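# Oiling a butcher-block top – how many coats, and is mineral oil enough?

Asked in September · Wood and worktops · 668 views

I've got a butcher-block top, pale wood in long strips glued side by side, and I want to finish it before the heating goes on for winter. It came bare from a place in Belton that sells offcuts and seconds. The man there said it was beech but he didn't sound sure.

It will be a general work table and won't have food cut on it. It will get the odd mug put down on it and some glue or tape now and again. I've read that mineral oil is the standard thing, but also that it never dries and you have to keep doing it. Other people say hard wax oil, and one page said varnish or nothing.

My questions:

- Is mineral oil enough for a table like this, or is it only for chopping boards?
- How many coats, and how long between them?
- Do I need to do the underside as well?
- What grit should I stop at?

I have a random orbit sander and half a tin of Folero hard wax oil left over from a shelf. No idea how old the tin is.

Stefaniia Kuzmenko

---

## Answer 1 (accepted)

For a work table I would go with the hard wax oil. Mineral oil is fine on a board you wash and re-oil every few weeks, but on a table it stays slightly greasy for a good while, marks paper, and does very little against a hot mug.

Sanding first. Start at 120, then 180, and stop there. People like to go on to 300 and higher because it feels nice under the hand, but with a wax oil you close the surface up and the oil sits on top and goes patchy. Go with the strips the whole time. Where a strip has its grain running the other way from its neighbour it may pick up a little fuzz. Wipe it with a damp cloth, let it dry and give it one light pass by hand.

Vacuum it, then wipe it down with a cloth barely damp with white spirit. Check the glue lines while you do this. Any squeeze-out left on the surface shows up as a pale streak once the oil is on and you'll be sanding back to get rid of it.

Then the oil:

1. Stir the tin properly, right down to the bottom. Don't shake it.
2. Thin coat with a short-haired brush or a white pad, along the strips.
3. Wait 15 minutes and wipe off anything still shiny.
4. Leave it 12 hours, longer if the room is cold.
5. Second coat, thinner than the first.

Two coats is enough on top. Lay the used cloths out flat outdoors to dry, don't ball them up in a bin, they can catch fire on their own.

Underside, yes. One coat will do. A top that is sealed on one face and bare on the other takes up damp unevenly, and I've seen a wide one cup by 4 mm over a winter. If you are fixing it to a base or a metal frame, use slotted holes so it can move across its width.

On the old tin, if it has a skin on it or stays tacky on a test piece after a day, bin it. 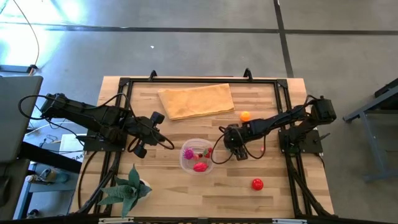 Same kind of strip top in both.

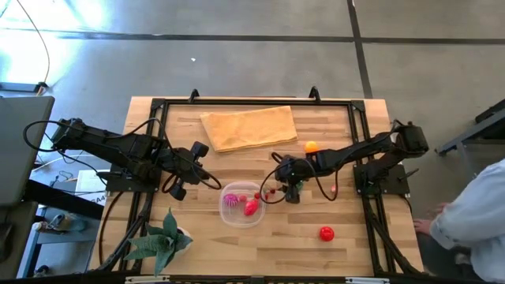
Consolacion Estrella

**Comment from Simiyu:** Agree with most of that but I'd do three coats on the end grain. The ends drink it. Mine looked fine on the face and went grey at both ends within a year, and it was the ends I had to redo. Also worth easing the edges with a bit of 180 before the first coat, as a sharp corner won't hold any finish.

**Reply from Consolacion Estrella:** Fair point on the ends. Keep going until they stop going dull.

---

## Answer 2

I used Danish oil on mine and it was ok. Smelled for a week. Would do it again probably.

---

## Answer 3

Depends how much you mind marks. I had a beech top in the workshop at Gendomcombe for years with nothing on it but raw linseed, which I don't recommend – it took ages to dry and went yellow, and in the corner by the sink it went black.

When I replaced it I used a water-based matt varnish. It keeps the wood pale, where an oil will warm the colour up a bit. The downside is repairs. With oil you can sand one bad patch and rub some more in. With varnish you see the edge of the patch, so you end up doing the whole top.

If it's going to have glue on it, dried PVA peels off a waxed surface fairly easily, so go over it with paste wax now and then whichever finish you choose.

---

**Update from Stefaniia Kuzmenko:** The old tin had a skin as thick as a coin so I bought a new one. Sanded to 180, underside done, first coat on the top going on this evening. Will do the ends three times.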